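Prelasdale Refill and Return Scheme
Progress report to the funder, second period

Summary

The scheme continues to work towards its main aim, which is to reduce the amount of single-use packaging leaving food shops and market stalls in Prelasdale. The returnable tub service is now running at 30 premises, in line with the target agreed at the start of the grant. Take-up by households has been slower than planned. Spending remains within budget.

Returnable tubs

Each participating shop holds a stock of lidded tubs supplied by Batex. Customers pay a small deposit and may hand the tub back at any premises in the scheme. We set a target of 400 registered households by the end of this period and reached 284. Most of the shortfall is in the northern part of the town, where two of the larger grocers joined late. Both are now taking part, and registrations there rose in November.

Shops have told us that the deposit is well understood, but that staff are unsure what to do when a tub comes back without its lid. Revised guidance has been issued. A tub without a lid is accepted and half the deposit is refunded.

Washing and collection

Collection is carried out under contract by Tovar, with one round each Tuesday. Several bakeries ran short of clean tubs before the weekend, and a second, smaller round has been requested. The contractor has quoted for this and the cost can be met from the transport line, which is underspent.

Washing capacity is adequate for present numbers. It would not be adequate if registrations reached the original target and customers used the service weekly. We are discussing additional hours at the present washing site and expect to report on this next time.

Paper bags and loose produce

The Yokoyama store has removed plastic bags from its fruit and vegetable section and now offers paper bags at a charge, or none at all. The store reports that around 30 per cent of customers bring a bag of their own. Smaller shops remain concerned about the price of paper bags - in particular those selling low-cost goods - and we are looking into a joint order on their behalf.

Matters for the funder's attention

We ask for agreement to move part of the publicity budget into collection costs. No increase in the total grant is sought. We also ask that the household target be carried over to the next period unchanged.
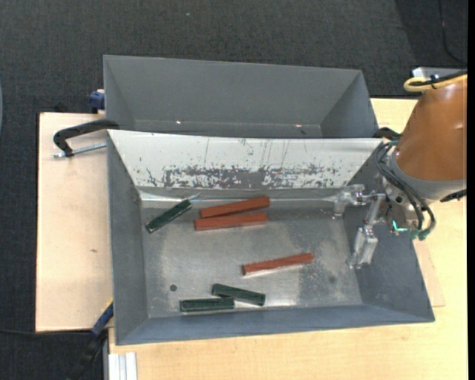
Plans for the next period

Work will concentrate on household registration in the north of the town, the second collection round and the joint order for paper bags. A short survey of participating shops will be carried out, and its findings will be attached to the next report.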